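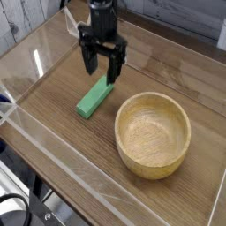

CHAPTER 6
Measurement and Agreement

Chapter outline
6.1 Why units are shared
6.2 Standards and copies
6.3 Reading a scale
6.4 Error, tolerance and waste
6.5 Recording and reporting measurements

Before you begin
Students should be able to convert between millimetres, centimetres and metres, and should know how to find the volume of a rectangular prism. Readers who are unsure of either skill should return to Chapter 2.

Introduction

Measurement is usually taught as a skill of the hand and eye. A person lines up a ruler, reads a number and writes it down. The skill matters, and a good part of this chapter is given to it. A measurement is also a statement made to somebody else, however, and it is useful only when the person who receives it understands the number in the same way as the person who sent it.

Consider the Adomaitis joinery, which makes shelving for shops in the river town of Hultness. For many years the joinery cut its own timber, and its workers measured everything against a single steel rule fixed to the main bench. The rule had worn at one end. Every shelf was therefore slightly longer than its label stated, and every bracket was made to match. The shelves fitted the brackets and customers were satisfied.

The difficulty came when the joinery began to buy its brackets from Hunurex, a supplier in Dusholm. The first order was for 144 brackets, each to suit a shelf with a depth of 214 mm. The brackets were made correctly. When they reached Hultness they did not fit, and 62 of them were damaged by staff who tried to force them into place. Both firms had worked with care, and both could show drawings with the same figure written on them. They had not, in practice, been using the same millimetre.

Three questions follow from this case, and they guide the chapter.

First, where does a unit get its size? In earlier periods the answer was often local. A market town might keep a metal bar or a stone trough at the town hall, and traders within the district were expected to test their own measures against it. A cloth seller who travelled to the next valley could find that the same word named a different length. Section 6.1 looks at how such local measures served the people who used them, and at the pressures that led governments to replace them.

Second, how is the size of a unit passed from one place to another? Very few people ever handle a national standard. A workshop rule is a copy of a copy, and a little accuracy may be lost at every stage. Section 6.2 explains how instruments are checked against better instruments, and why the record of those checks is kept with as much care as the instruments themselves. The term for this chain of checks is traceability.

Third, how close is close enough? No measurement is exact. A shelf, a dose of medicine and a kilogram of flour sold over the counter all carry some allowance for error, and the size of the allowance depends on what will happen if it is exceeded. In Section 6.4 students will learn to state a tolerance and to judge whether a given instrument is fine enough to test it.

A note on solid objects

Many of the exercises use plain rectangular blocks. A block has three dimensions that can be measured directly, and its volume can be calculated and then compared with the volume found by displacement in water. Students should keep in mind that edges on real blocks may be slightly rounded, and that the calculated volume will then be a little greater than the true one. The size of this difference is taken up in Section 6.4.

Key terms
Unit – an agreed quantity against which others of the same kind are compared.
Standard – an object, process or constant that fixes the size of a unit.
Calibration – the comparison of an instrument with one of known accuracy.
Traceability – an unbroken record of calibrations leading back to a standard.
Tolerance – the amount by which a measurement may differ from its stated value and still be accepted.

Opening activity

Work in pairs. Each student cuts a strip of card and marks it as a private unit, without comparing it with a partner's. Measure the length of a desk in this unit and record the result. Exchange results, but keep the strips hidden, and try to draw your partner's desk at full size from the number alone.

When both drawings are complete, compare the two strips and discuss the following.

1. What further information would your partner have needed to give you?
2. If a class of 100 students had taken part, how might they have settled on one strip for everybody?
3. Who should look after the chosen strip, and how would a worn or damaged one be noticed?

Keep your strip and your results. Both will be used again in Section 6.2.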